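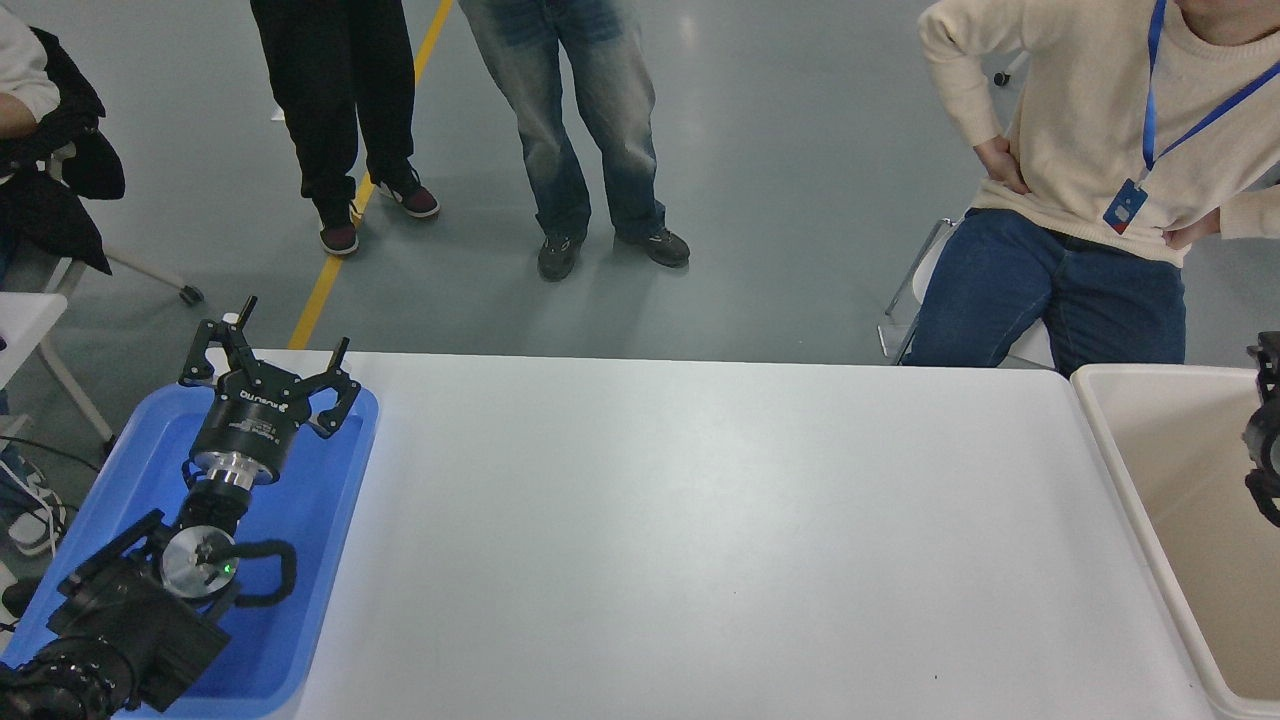
Does a robot that learned from demonstrations know what to do with something it was never shown?

Sometimes, and less often than the talks suggest. A policy trained by copying human operators tends to do well near its training data and to get vague as it moves away from it. How far away is "away" is the thing I wanted to find out at Skositmont.

I went on July 5, 2020, on the open afternoon the lab holds for people who might fund it, buy from it or write about it. I do the third. The invitation promised "a general method for two-armed manipulation," and I have been promised general methods before.

The project is called Flelteo. Armelle Lecomte gave the introduction, and to her credit it was short. Operators steer the two arms through a task, everything gets recorded, and a network is trained to predict the next stretch of motion from the camera images and the joint positions. The part they claim as new is how the two arms share that prediction. Each arm has its own network, and a small third one decides which arm should be moving and which should keep out of the way. Lecomte called this the arbiter. Their argument is that one big network for both arms wastes effort learning to hold an arm still, and then holds it badly.

I can believe that. I have watched plenty of two-armed robots where the arm with nothing to do trembled and drifted through the whole demonstration.

The training set is 3,000 demonstrations. The evaluation is 200 trials of a clearing task, in which an object has to be picked off the table and dropped in a bin. The arbiter version completed 149 of them. I asked what the single network scored on the same trials and was told the comparison "is being rerun." So the number on the poster has nothing standing next to it. Toon Dekker, who wrote most of the code, looked less happy about this than Lecomte did, and told me afterward that an early comparison from January had used a different gripper setting and he didn't want it quoted. Fair enough, but then what is the claim?

I also asked what counted as a completed trial. The object has to end up in the bin within a time limit, and any number of attempts at the grasp is allowed. That is a generous rule. A robot that fumbles for a long while and gets there in the end scores the same as one that picks the thing up cleanly, and anyone who has run a packing line will tell you those two are different machines.

After that we moved to the table. 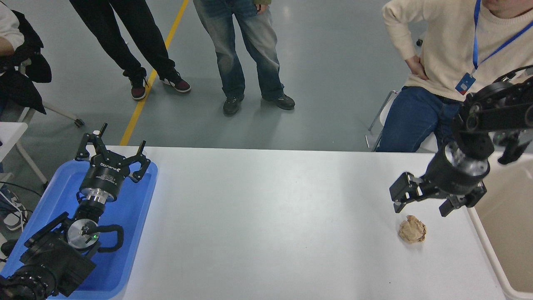 Right arm open over the crumpled paper, left arm resting in its tray. Flelteo demonstration, Skositmont.

Crumpled paper is a reasonable choice of object. Every ball is a different shape and there is no obvious place to hold it, so a memorized grasp won't get you far. It is also light and squashy and forgives a sloppy approach, and I would have liked to see something that doesn't. Valdir Frota, visiting from Drurnico, asked for a bolt. There were no bolts in the training data, he was told. He wrote that down.

My bigger complaint is with the task. If the whole contribution is a way of deciding which arm moves, then test it where the decision is hard. With one piece of paper on one side of a table, a single line of code could pick the arm: use the nearer one. I put this to Dekker and he agreed that it was a baseline they ought to run. They haven't run it. Gráinne Ó Ceallaigh, who looks after the recordings, said they do have demonstrations of handing an object from one arm to the other, but those weren't part of the 200 trials and weren't on the program for the afternoon.

She was the most useful person I spoke to. She said the data from the first operators was so different in style from the later ones that they had thought of throwing it out, and that nobody on the team had measured what keeping it did to the results. I would read that paper before I read the arbiter one.

Kastriot Đorđević of Tessier, who rode back to the station with me, was more impressed than I was. He thinks the resting arm alone is worth money, and that his own engineers have spent 2 years failing to get one to behave. Maybe so. I told him I'd wait for the rerun. Lecomte has promised to send me the single-network figures and the nearer-arm baseline when they have them, and I'll add them at the bottom of this page.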